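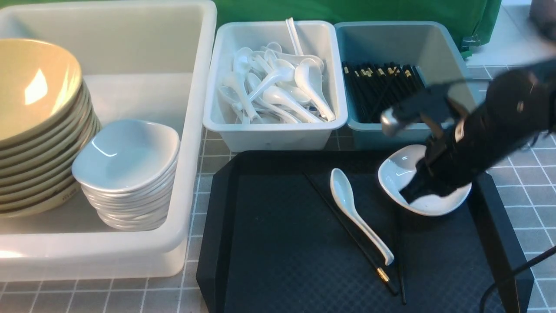

## Tray setting station: bowls and small dishes in one bin, or split?

**bkairys31**
Noodle counter, 184 covers on a full lunch. Current layout is one big white bin on the left with the large bowls and the small square dishes side by side, then spoons and chopsticks in two smaller bins along the back. Black trays get set in front. Order of setting is bowl, dish, spoon, chopsticks. Looking for comments on the big bin before I write it up for the Wirnholm site.

**K. Barua**
Split it. Large bowls and small dishes have different stack heights and different chip rates. In a shared bin the tall stack leans and people reach across it for the short one.

**flanagan_b**
Disagree. Two bins means a wider counter, and at Wirnholm you have 185 cm before you hit the pass. Keep the shared bin, put the tall stack against the outside wall, short stack toward the tray. The wall carries the lean.
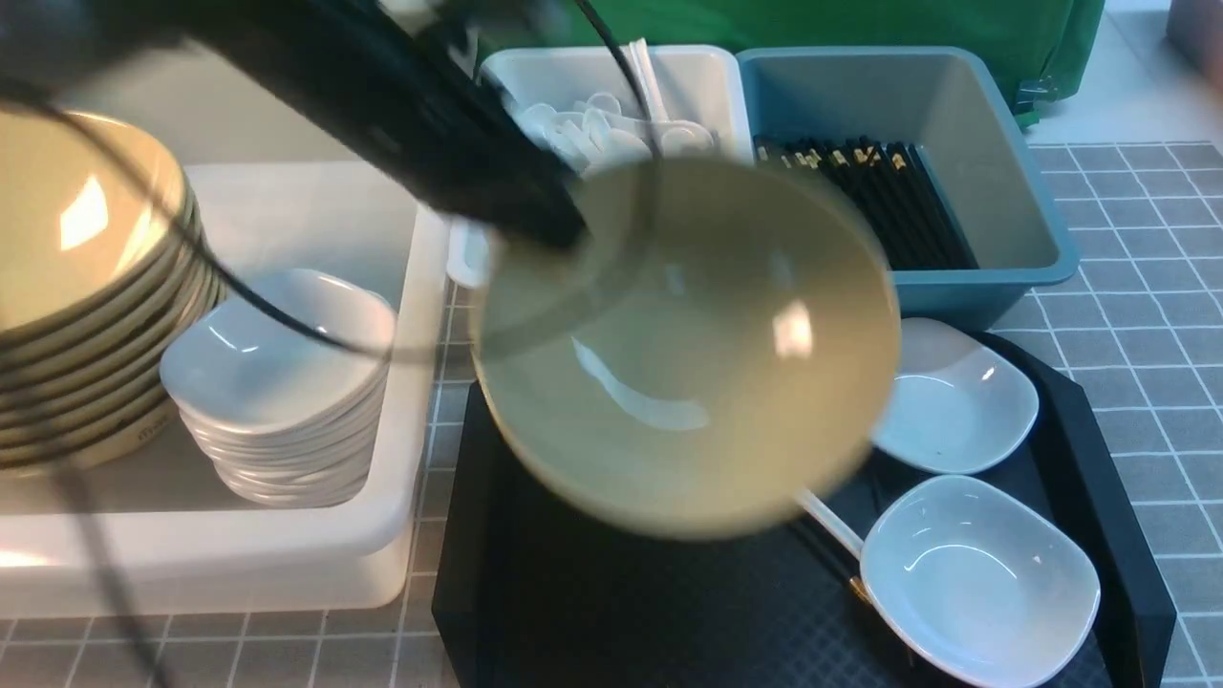 The bowl should go down first in any case. It takes the most room on the tray and everything else is placed off its rim. I would also cap the tall stack at the height of the bin wall - anything over that goes back on the shelf.

**K. Barua**
A cap only works if somebody restocks mid-service. Gunārs, who does that in your shop?

**bkairys31**
Dishwash, twice, at 11:30 and again after the first rush. I can live with a cap.

**DDunne**
Separate point. Spoons thrown in a heap cost more time than the bowls do. Lay them handles one way. Your chopsticks are already bundled with the tips together, so do the same for the spoons.

**flanagan_b**
Sorting spoons is labor too. We tried it at Kondport in August and dropped it. White spoons in a white bin are easy enough to grab by feel.

**DDunne**
By feel means fingers on the scoop end. That is my objection. 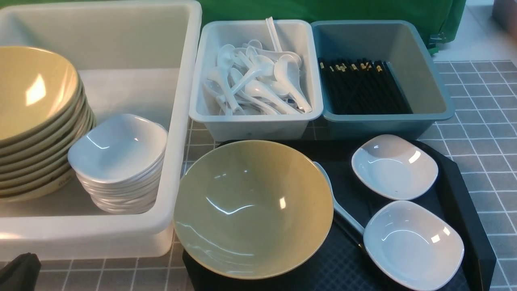

*Setting with the large bowl on the left of the tray, spoon and chopsticks to its right.*

**bkairys31**
Fair. Shared bin stays, tall stack capped, spoons handles out. Will post the sheet when it is done.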